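Notebook, pouring cell (Cloris)
September, started a bit after 9 in the morning

OK so the right arm was drooping again. Came in, powered up, sent both arms home and the right one settled a hair low, same as last time. I'd been blaming the wrist, but I took the finger plate off to clean it and found two of the bolts only finger tight. So that's my fault from the last swap, I think I got called away halfway through and never went back around with the key. Everything's snugged up now with a dab of threadlocker, the blue stuff from the Rellov drawer (we're nearly out, somebody please order more!).

While it was apart I wiped down both grippers with alcohol and checked the cable where it bends at the wrist. No cracks in the jacket. I did move the zip tie back a little because it was pinching on full rotation.

Then recalibration. Kourkoulas, our homing script, still throws that silly timeout if you start it before the controller has finished booting, so wait for the second beep – not the first one, I fall for it every time. After that it ran clean and the zero offsets went in on both sides. I saved the old file with "droop" in the name in case we ever want to compare.

Grip force next. The setting was 32 and the bottle was creeping in the fingers when the arm tilted it, so I went up in steps of 2 and left it at 38 overnight in my head and then talked myself back down to 36 over coffee. It's a painted bottle and I don't want to chew the finish. New pads would be the better fix. There's a set of the Clitodo ones in the cabinet but they're thicker, so we'd have to redo the closing width too, and I wasn't in the mood.

Pour tests after lunch. I filled the bottle to 700 ml and ran the slow tilt, 14 pours, topping up in between and emptying the cup each time.
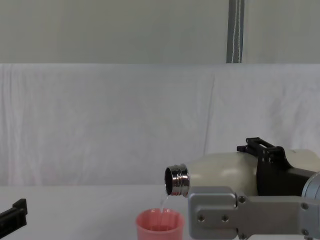 I'm leaving the tilt speed where it is for now. Faster would be nice, but the slow one is so much easier to stop on time, and I'd like to sort out the pads before I start changing two things at once. The left arm stayed parked for all of this, by the way, so its new zero hasn't had any proper work yet.

Still to do: put a witness mark on every finger plate bolt (paint pen is in my top drawer), fix the timeout in Kourkoulas, run the left arm through the same pour, and wash the table cloth, it's getting grubby at the back corner. Keys are back on the hook. Controller is off at the wall.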